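Rildale Community School District
Family Learning Office
Household Tips for Science at Home, Grades 3 to 6
Updated 2023-01-10

Families are asked to review the following advice before beginning any of the winter take-home science activities. Most can be completed with ordinary kitchen supplies in under 40 minutes.

Preparing the work surface
Clear the table or counter completely and wipe it with a damp cloth. Cover it with newspaper or an old towel if the activity uses food coloring, vinegar or beet juice. Keep a roll of paper towels within reach of an adult. Food should not be eaten from the same surface until it has been washed with dish soap.

Measuring
A kitchen measuring cup is accurate enough for every activity in the packet. Where the worksheet calls for 300 milliliters of water, fill the cup at eye level on a flat counter. Students should write down what they measured, even if it differs from the worksheet.

Red cabbage indicator
Chop a quarter of a cabbage, cover it with hot water and let it stand until the water is cool. An adult should do the cutting and pouring. Strained liquid keeps in the refrigerator for several days in a labeled jar. Stains on light counters usually lift with a paste of baking soda and water, left for ten minutes and rinsed.

Growing beans in a jar
Line the jar with a folded paper towel, dampen it and place the beans between the towel and the glass. Pour off standing water each morning. A jar that smells sour should be emptied, washed and started again.
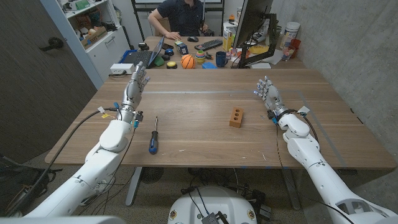
The hand model in the Grade 5 packet requires cardboard, drinking straws, string and tape. Cut the straws into short sections and leave a gap at each joint so that the finger can bend. Thread the string before taping the last section. Students may compare their finished model with the multi-fingered hands on the two white arms, one raised upright and the other with its fingers curled upward. String that frays at the end can be stiffened with a little white glue.

Borrowed materials
Hand lenses and thermometers should be rinsed, dried and returned in the original bag. Replacement worksheets are available from Anneliese Grube in the Family Learning Office, Room 52.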